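Two Arms on One Table: notes for my talk at the Arkovik shared workshop
Gemma Testa

Running time 28 minutes, questions after. Start when the kettle has finished, otherwise the back row can't hear.

Opening

Say who I am and which bench is mine. I joined the workshop to fix a chair. The arms came later. Ask who has built anything that moves by itself, and adjust how long I spend on motors.

Say up front that this is a home-sized build. Everything in it was put together with hand tools, the workshop drill press and one borrowed tap set. I'm not selling anything and the design isn't finished.

The frame

Aluminium extrusion, bolted at the corners. My first version was timber and it moved when both arms moved. You could put a hand on the top rail and feel it.

Mention squareness. I measured the diagonals, tightened everything, measured again and found they had changed. Tighten a bit at a time and go round in a circle. Bring the offcut and pass it around so people can see how the slot takes a nut.

The arms bolt to the front rail, one at each side, and reach in over the table. I tried them on the table itself first. Every time I wanted to lift the top out I had to take the arms off, and then they went back a few millimetres from where they had been.

The walls

Black and white pattern on all of them. I started with plain white panels. With a busy pattern I can tell straight away on the screen if a camera has been bumped, as there's always an edge somewhere to line up against. The print shop charged me $40 for the lot. Some people find it hard to look at for long — fair enough.

The hooks go along the right-hand wall. Keep the swing of that arm in mind before you drill. I held the rack up and moved the arm through by hand with the power off.

Cables

Spend time here, it's where most of my evenings went. Ribbed conduit over the top of the left arm, clipped down, with enough slack for the elbow to fold fully. The right one has a thinner cable clipped along the forearm. Show the broken lead from March: the break is inside the insulation, right where the clip was too tight.

Each wrist carries a camera in a white housing. Leave the plug where you can reach it. I glued one in and had to cut it out again.

Software

Keep this short. The control program is called Drevell and it's a folder of scripts more than a program. It logs every attempt, good or bad. The log was at 731 attempts when I wrote these notes. If someone asks about training, say up to 60 attempts in an evening is what I can manage before I get sloppy, then move on.

Martinelli is the name on the shelf box with the spare fingers in it. Anyone can borrow from it, please write it on the lid.

What goes wrong

Chains. A solid block sits where you put it. A chain drags behind, catches on a finger and lands differently each time. I use a small red piece with a metal chain on it, and I've been working on passing it from one gripper to the other.

Dust. It gets into the bolt holes on the front rail. Vacuum before a session, with the arms parked.

Both arms wanting the same spot. I set a limit so each slows down near the middle. It costs time and I've left it in.

If the projector plays up, skip to the demo on the bench and come back to the slides from the Aruvby open day.

Before questions: power switch is on my side of the table, and hands stay outside the frame while it's on.
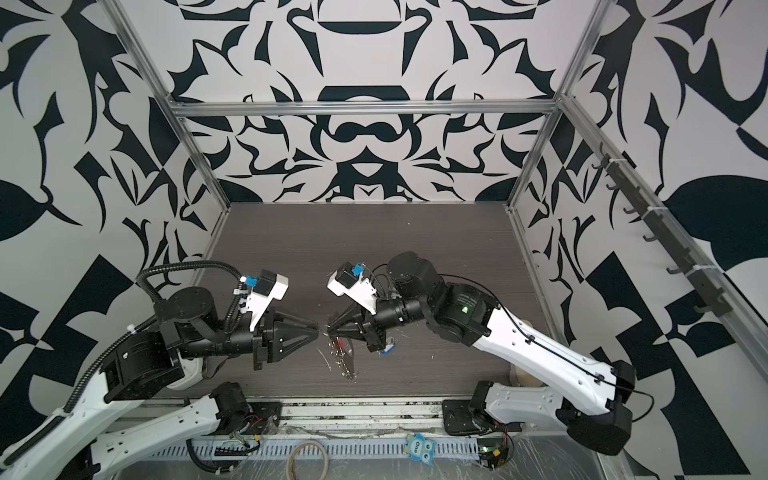 Same rule for anyone who comes up for a closer look afterwards. I'll switch off first, then people can move the joints by hand. Have the parts list ready to hand out, and ask for the offcut back.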